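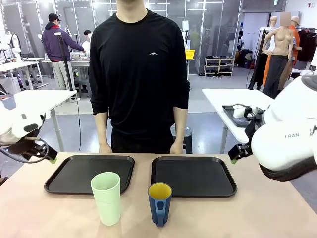

**Werdale Site Services | Hospitality Team | Room Set-up Guide, Section 4**

## 4. Trays and cups

Use this section when you lay out a table for drinks service. It covers the two-tray layout, which is the standard one for small meetings. Larger layouts are in Section 6.

### Before you start

You will need:

- one clear table, wiped and dry
- two black rectangular plastic trays
- one tall cup and one mug
- a clean cloth

Check both trays for cracks along the rim. A cracked tray goes in the returns crate by the Gurncombe door with a repair tag on it. Don't put it back on the shelf.

### 4.1 Placing the trays

1. Stand behind the table, facing the side the guests will use.
2. Set the first tray down flat. Leave a hand's width between the tray and the back edge of the table.
3. Set the second tray beside it, long enough a gap between them to get your fingers in.
4. Press lightly on each corner. If a tray rocks, turn it around and try again. If it still rocks, swap it.

**Note:** The trays don't have to line up exactly. A tray that sits at a slight angle is fine as long as it is fully on the table and doesn't touch the other one.

### 4.2 Placing the cups

The cups go on the table in front of the trays, on the guest side. They are not carried out on the trays in this layout.

1. Put the tall mint-green plastic cup in front of the first tray, near the corner closest to the second tray.
2. Put the navy mug with the yellow inside at the near corner of the second tray.
3. Look at the two together. They should stand close to the middle of the layout, with the tray surfaces left clear.

**Note:** Any tall cup and any short mug will do if these two are in the wash. Keep the tall one with the first tray so the layout reads the same way in every room.

**Caution:** The plastic cup is for cold drinks only. Hot drinks go in the mug. Fill either one to no more than a finger below the rim.

### 4.3 Loading the trays

Load after the cups are in place.

1. Start with the heavier items and put them in the center of the tray.
2. Add napkins and small items along the long sides.
3. Stop when the base is covered. Do not stack.

**Caution:** Never slide a loaded tray across the table. Lift it with both hands, one on each short side. If it feels too heavy to lift level, take something off.

### 4.4 Clearing

1. Empty the cups at the sink, not over the trays.
2. Take both cups to the wash rack.
3. Wipe the trays with a damp cloth, then a dry one. Scouring pads leave marks on the black plastic - use the soft side of a sponge for anything stuck.
4. Stack the trays face up on the lower shelf.
5. Wipe the table last.

Write any missing or damaged items on the sheet inside the cupboard door. The order code for replacement trays is 1249. Akinyi Chege places orders in the first week of each month, and requests can be left in her tray at the Gourlay desk until 4 p.m. For anything urgent, call Ismael Portela on extension 2036.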